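Questions fréquentes : le vide-poche de bureau

C'est quoi la règle du bol ?
Un seul bol par table. Tout ce qui traîne va dedans, on trie après. Pas de deuxième bol, pas de boîte « provisoire ».

Quelle taille ?
Large et bas. Chez Plilton on en prend un de 600 ml, ça suffit. Plus grand, on ne trie plus jamais.

Les feutres, debout ou couchés ?
Couchés, à plat. Debout l'encre descend d'un côté. Et bouchon bien enfoncé, on doit entendre le clic.

Et les câbles ?
En rouleau, un par un. Pas de noeud, pas d'élastique trop serré. Les très longs : au crochet, pas dans le bol.
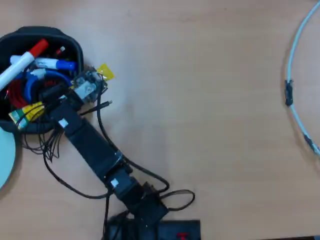
Beyrouth, 8 mars

Réponses ajoutées suite à vos messages (51 reçus, merci, on a pas pu répondre à tout le monde).

Pourquoi un bol noir ?
Les taches d'encre se voient moins. Les capuchons rouges et bleus, eux, se repèrent tout de suite. Un blanc marche aussi, faut juste le laver plus souvent.

Feutres et câbles mélangés, c'est grave ?
Non. Câbles enroulés, feutres par dessus. Câble bleu, câble rouge : un rouleau chacun, sinon c'est la pelote.

La table en bois clair, ça se nettoie comment ?
Chiffon à peine humide, dans le sens du fil. Feutre effaçable : à sec d'abord. Permanent : demandez à Maysoun Nimri, elle a un produit.

On vide quand ?
Le vendredi. Feutres secs à la poubelle, le reste retourne au tiroir. En août, une fois dans le mois sufit.

Une question pas traitée ?
Abla Yammine, poste 427, le matin.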